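Halliday Works Newsletter > Automation > Good practice

Search newsletter Enter keywords Go

New house rules for the hand-held grippers

Jul 3, 2022

The second version of the house rules for hand-held grippers is now in force at both Nemel and Wisik. It replaces the sheet that was pinned up in September. Maarten Peeters and Amerley Mensah did most of the rewriting, with comments from the people who hold the tools every day.

The main change concerns wrapped items. Clear plastic was the most common entry in the fault log, and the old sheet hardly mentioned it. Of the 1,158 recordings checked for the review, 400 had a note about bags or wrappers. 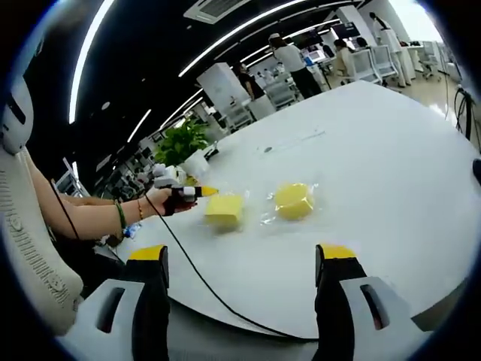
Two yellow items in clear plastic on the white table, with the gripper jaws open.

The rules now read as follows. Open the jaws fully before moving towards an item. Close on the item and not on the loose edge of the bag. Keep cables on the table top where they can be seen, and do not let them run between the jaws. Check both fingertips for wear at the start of a shift and again after 800 grips. Anyone may call a stop, and the person holding the tool puts it down before any talking starts.

Bracelets, bangles and watches were discussed at length. Naima Abou Zeid wanted them off altogether, Kane Pirihi did not. For now they are allowed on hand-held tools and remain banned within reach of the powered arms. This will be looked at again in September.

Rule 11, on labelling recordings, has not changed. Please use the item names in the Zekurov list and do not make up new ones.

Printed copies are at each bench. Comments on the wording should go to Marlene Buschmann, who keeps the master copy.

Contact the newsletter | © Halliday Works | Back to top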